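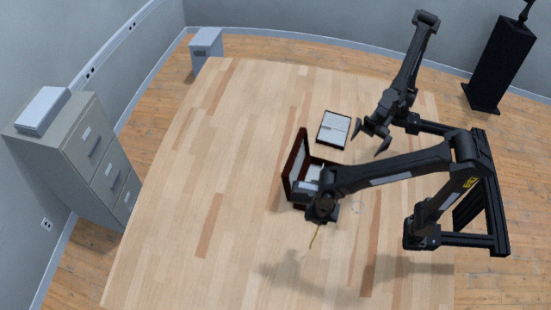
Bimanual scene in the Kandeck simulator: one gripper in the open red box, the other above the table beside the laptop.

Kandeck Teleop Station, two-arm edition

Kandeck is the demonstration recording package from Civik. An operator drives two follower arms from a pair of Duma hand controllers, and each run is stored as a training episode. The same controllers work with the physical arms and with the simulated room, so an operator can learn a task in simulation before taking bench time.

Control
Each controller maps to one arm. The trigger sets the opening of the two-finger gripper. A foot pedal (included) releases the clutch, so the hands can be moved back to a comfortable position without moving the arms. Motion scaling is set per arm — useful when one gripper has to work inside a container and the other only has to hold position.

Recording
Joint positions, gripper opening and camera views are logged at 20 Hz by default, 100 Hz maximum. Press the pedal twice to close an episode. Failed runs can be marked at that point or later in the Tsegaye review tool, which also trims idle time at the start and end.

Simulated scenes
The package ships with 11 tabletop scenes. Arm bases, frame and table have fixed dimensions. Object start positions can be varied between episodes, either by hand or from a seed file. Shadows can be switched off on slower machines.

Supplied
2 Duma hand controllers with cables
Foot pedal
Kandeck software, one workstation license
Scene files and calibration sheet

Not supplied: arms, grippers, workstation.

Notes
Calibrate the controllers after every change of seat height. Hand-guided teaching (moving the physical arm directly) is supported on the left arm only in the current release; right arm support is planned for March.

Page revised February 2021. Station files from earlier releases open without conversion, but pedal assignments have to be entered again.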